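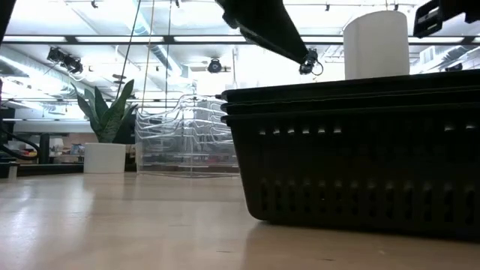
Storing onions and spuds over winter, what do you keep them in?

Home > Kitchen & Larder > Storage > Ask something > My posts > Log in

Posted by Haruna Aoki

Moved into a ground floor flat in August, no cellar, no garage, just a cupboard under the stairs that has the boiler pipe running along the back. Got a half plot at the Malabanan allotments and for once the onions did well. Too well. Potatoes not far behind.

Last year at the old place I had them in the paper sacks they sell at the farm shop and by Christmas half were soft and the rest had sprouted. Smell was awful. Don't want that again.

So what do people use? Been looking at plastic baskets with slots in the sides, the stacking sort, cheap and easy to wash. My mum says plastic makes them sweat and it has to be wood or string. Also can the two go in the same cupboard or not? I've read both. Cupboard isn't warm exactly but it isn't cold either, and I can't do anything about the pipe.

Would rather not spend much. Thanks in advance, sorry if this has been asked before, the search didn't bring much up.

kettleside

Slotted plastic is fine. Your mum is thinking of solid tubs or carrier bags, those do sweat. If air gets through the sides and the bottom it doesn't matter what it's made of. Don't fill them deep though, two or three layers of onions and stop.

More important is whether the onions were dried properly before they went in. Necks should be papery and tight, no green, no give when you pinch. If the neck is thick use that one first, it won't keep whatever you do. I leave mine on newspaper in the spare room with the window open for a good fortnight, longer if it's been a wet summer. Don't peel them to make them look tidy, you want those skins.

Potatoes are different — they want dark as well as air. Open basket in a cupboard is ok if the door stays shut, otherwise put a bit of old sheet or sacking over the top. They go green otherwise and you can't eat the green bits.

Same cupboard, I wouldn't if you can help it. Onions like it dry, spuds like it a touch damp, and mine always seemed to sprout quicker side by side. If there's no choice put them at opposite ends, onions nearer the pipe, potatoes on the floor by the door where it's coolest. And go through both every couple of weeks. One bad one will take its neighbours with it.

What variety are the onions? Some just aren't keepers. I grew Juvine two years running off a stall, lovely and sweet, gone by November both times. Kulent kept till April in the same room. If yours are the soft sweet sort, chop and freeze them now. 500 g to a bag does us for a big pot of soup.

Plotholder61

tights. old tights, knot between each onion, hang on a nail and snip from the bottom. cost nothing. looks daft

marrowfat_jean

Agree with most of kettleside but not on the pipe. If it's a hot water pipe I'd keep everything away from it, onions too. Ours were on the shelf over the tank and started growing in a matter of weeks, big green shoots. Dry is good, warm isn't. Have you got a porch? Or a bit of wall outside the back door that stays out of the rain? Onions will take quite a bit of cold so long as they don't freeze solid. Spuds won't, they go sweet and horrid.

Put a cheap thermometer in there overnight before you decide, look at it first thing, say 6 am, and again when the heating's been on all evening. Somewhere under ten degrees would be nice for the potatoes but few flats manage that so don't fret, just eat them sooner. Early ones first, maincrop last.

Also don't wash the potatoes!! Brush the dry soil off and leave it at that. I washed a whole sack of Plikov once becuase they were going in a clean cupboard and they were slimy in no time. Any with fork holes go straight in the kitchen for this week's tea.

If you've got more than you can get through, ask at the allotment hut, there's usually somebody who lost theirs to blight and would swap for beans or jam. I got rid of a carrier bag of onions that way and came home with two squashes, which keep for ages on top of a wardrobe by the way, no trouble at all.

Haruna Aoki

Thanks all. Door side for the spuds then, and no pipe. No porch but there's a lean-to over the bins which might do for the onions till it gets really cold. Necks mostly tight, a few fat ones, will use those up. Think they're Kulent, label's washed off. Will try the tights for the overflow — mum will be pleased about the string idea at least.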